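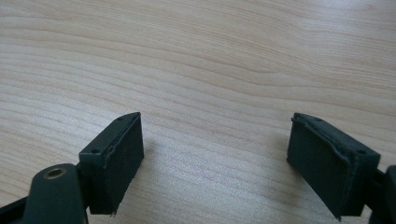

**Young Visitors · Open Day Guide**

# How Does a Robot Pick Something Up?

On Friday, June 5, 2026, the Idcombe Workshop opens its doors to school classes. This page is for pupils who will attend the gripper demonstration, and for anyone who would like to read about it at home.

A gripper is a kind of hand. Your own hand has five fingers, but many grippers manage with two. The gripper at our table has two dark green fingers that face each other. Each finger has a pad on the inside, where it would touch an object.

**Why have pads?**

Try picking up a marble with two spoons. It slides away easily. Now try with your fingertips. Skin is soft and bends a little, so more of it touches the marble. Many gripper pads work in a similar way.

**Why leave a gap?**

Fingers must open wider than the thing they are going to hold. When the gap is wide enough, the gripper moves into place and the fingers close. Closing too hard can crush a paper cup. Closing too gently can let it fall.

**What will happen during the visit?**

Selina Egger will lead the demonstration, and Jonas Tanner will answer questions. Each session has two parts. First, pupils watch the gripper at the table. Afterward, they build a pair of fingers from cardboard and test them on an eraser.

Visitors are asked to keep their hands off the table while the gripper is moving. Long sleeves should be rolled up, and bags should be left at the entrance.

**Words to know**

*Gripper:* the part of a robot that holds things.

*Grip:* how firmly something is held.

Teachers may send class questions to Brigitta Fuchs before the visit.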